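**The Marulanda Bear Blanket**

We get more letters about this blanket than about anything else in the shop, and I think it's the color that does it. You can't quite call it lavender and you can't quite call it beige, and it shifts a little depending on which side of the bed you happen to be standing on. Ludivine Arnaud spent most of a winter fussing over that shade, and I'm so glad we let her!

The bear came later. She wanted him big enough to find in the dark (well, almost) and plain enough that an older child wouldn't be embarrassed by him, so he has small dot eyes, round ears and a bit of warm yellow-orange on the cheek, and he doesn't do anything much except look pleased to be there. 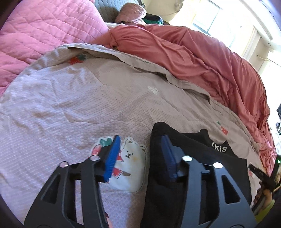
*228 words · Updated Saturday, June 20, 2026*

The weave has a fine, stitchy texture that feels nicer than a flat print, and the thick hem helps the edges keep their shape - though it will fold up on itself if you toss it on in a hurry, like any blanket in my house. A quick tug at the corners puts it right. Small wrinkles are just part of how it lies, and I'd leave the iron in the closet.

**Care:** Wash cool with like colors, turned bear side in. Tumble on low or hang over a rail.

**Price:** $80, with a $10 discount when you order two.

**Shipping:** Orders leave our Pratetti workroom within 7 days. If you'd like it gift wrapped, put a note in the order box and Consuelo Salazar will see to the ribbon.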